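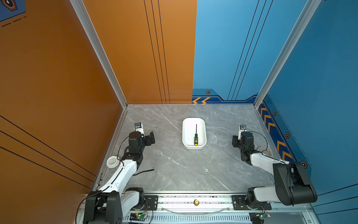
## Andov Lane: is the bakery fire plot over, or are we still doing this?

**teatray_7**
Watched tonight's with my dinner going cold. So Climine confesses she left the oven on, cries, gets a hug, and then it's straight back to the pub for a scene about parking. Seven weeks of buildup for that. My mother's lasagna has had more fallout.

**oldsabbaghfan**
It's not over. The Sabbagh family haven't been told yet, and they owned the building. My guess is it comes out at the christening, like everything else on this show.

**mrs_etitz**
I liked it! The hug was the best acting Climine has done since she came back from "Canada." You people want a car crash every night.

> You people want a car crash every night.

**teatray_7**
One would do. They've had the same red van parked outside the church since December and nobody has hit it yet.

**verandah300**
Can someone explain the insurance money? Etitz said it was enough to reopen, then in the next scene he's selling his watch for 300. Did I miss an episode or did the writers?

**oldsabbaghfan**
You missed the one where he lent it to his brother. Episode 1566, second half, after the dog bit. The brother is gone now, money too.

**mrs_etitz**
He didn't lend it, he "invested" it. Different word, same empty account.

**verandah300**
Thanks. I stopped paying attention during the dog bit.

**gravyboat**
Going against the thread here – I think Climine is covering for somebody. She said she locked up at 8, but we saw her at the bus stop with the lights still on behind her. Either that's a clue or they forgot what time it was.

**teatray_7**
They forgot. This is the show where a pregnancy lasted through two Christmases.

**gravyboat**
Fine, but I'm bookmarking this for when I'm right.

**oldsabbaghfan**
You said that about the vicar.

**gravyboat**
The vicar plot isn't finished either.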